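Last updated: July

The Breltirow Open Day is a yearly robotics demonstration held in Nitamport, and I've gone 2 times now! It began as a Friday evening thing for 40 guests and has grown to 1000. My favorite stop is the sorting table, where an arm works with foam blocks in red, blue, yellow and green, on a maple board. 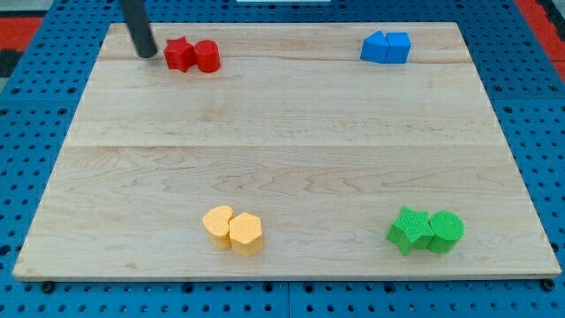 Crowds get thick by noon, so go early (the Ogbonna hall opens first). Bikmont, the smaller event across town, has no arm demos yet.

We use cookies to improve your visit. Accept or manage settings.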